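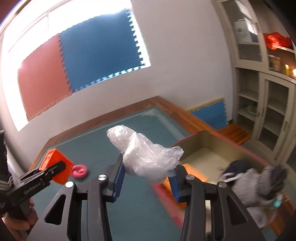
Where do you put the small stuff while you sort a box? On the mat, next to the box, where it can't roll under anything.

September 26, 2020
2 min read

Started on the box of odds and ends after breakfast. It has been sitting in the hall since April, when we cleared out the old place on Tavares, and I was tired of walking past it. I put it down by the green mat and began taking things out.

The gray knitted glove was near the top. It had a little turquoise tag on a string. There was a dark navy knit thing with it, and I hung both over the side of the box while I decided. The glove stays. I will look for its partner tomorrow in the coat drawer, but I don't expect much.

Then the toys. The orange block with the hollow in it goes back in the toy bin. So does the pink ring. I had thought of giving the ring away, but it takes up no room and Yareli's youngest likes that kind of thing when they visit.

The clear plastic bag was all crumpled. I never know what to do with those. I have a drawer of them in the kitchen already, so this one goes out.

Yareli Espinoza called at lunch and we talked for over an hour. She is moving her things into storage at Kasley and they want 185 a month, which she thinks is too much. Trivex quoted her 215, so she will probably take it. I told her to throw more out first.

Didn't finish. The box is low enough now that I can push it against the wall with my foot. Soup for supper, then bed early.

Recent entries
The coat drawer
Rain and the back gutter
Bus to Prurura
What was in the hall closet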